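Iron absorption

Iron absorption is the process by which iron from food or supplements passes through the wall of the small intestine and into the blood. Most of it takes place in the duodenum, the first section of the small intestine. The human body has no active way of getting rid of extra iron, so the amount stored is controlled mainly at the point of absorption.

Forms of dietary iron

Iron in food occurs in two forms. Heme iron is found in meat, poultry and fish, where it is part of hemoglobin and myoglobin. Non-heme iron is found in grains, beans, leafy vegetables, eggs and fortified foods, and it also makes up part of the iron in meat. Heme iron is absorbed more readily and is less affected by the rest of the meal. Non-heme iron supplies most of the iron in a typical mixed diet.

Mechanism

Non-heme iron usually reaches the intestine in the ferric (Fe3+) state. Before uptake it is reduced to the ferrous (Fe2+) state, partly by an enzyme on the surface of the intestinal cells. Ferrous iron then enters the cell through divalent metal transporter 1 (DMT1). Heme iron enters by a separate route that is less well understood, and the iron is released from the heme ring inside the cell.

Once inside, iron may be stored as ferritin or moved out of the cell into the blood through ferroportin. Iron held as ferritin is lost when the cell is shed into the gut. In the blood, iron is oxidized again and bound to transferrin, which carries it to the bone marrow, liver and other tissues.
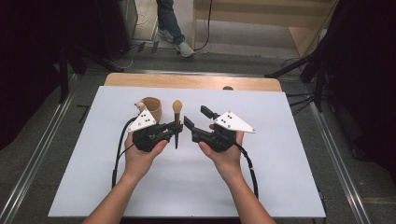
Regulation

The main regulator is hepcidin, a hormone made in the liver. Hepcidin binds to ferroportin and causes it to be broken down, which reduces the flow of iron into the blood. Hepcidin levels rise when iron stores are high and during infection or inflammation. They fall when stores are low or when the body needs to make more red blood cells. Long-lasting inflammation can therefore limit the supply of iron to the bone marrow even when stores are adequate.

Dietary factors

Vitamin C increases the absorption of non-heme iron by helping to keep it in a soluble form. Meat and fish eaten at the same meal have a similar effect. Phytates in whole grains and beans, and polyphenols in tea and coffee, bind non-heme iron and lower its uptake. Soaking, sprouting and fermenting reduce the phytate content of plant foods. Calcium can lower the absorption of both forms of iron in single-meal studies, although the effect over a full diet appears to be smaller.

Disorders

Absorption is reduced in untreated celiac disease, after some types of stomach surgery and in conditions that lower stomach acid. In hereditary hemochromatosis, hepcidin activity is too low for the amount of iron in the body, and absorption continues despite high stores. Excess iron then collects in the liver, heart and pancreas.

See also

Ferritin
Iron-deficiency anemia
Transferrin saturation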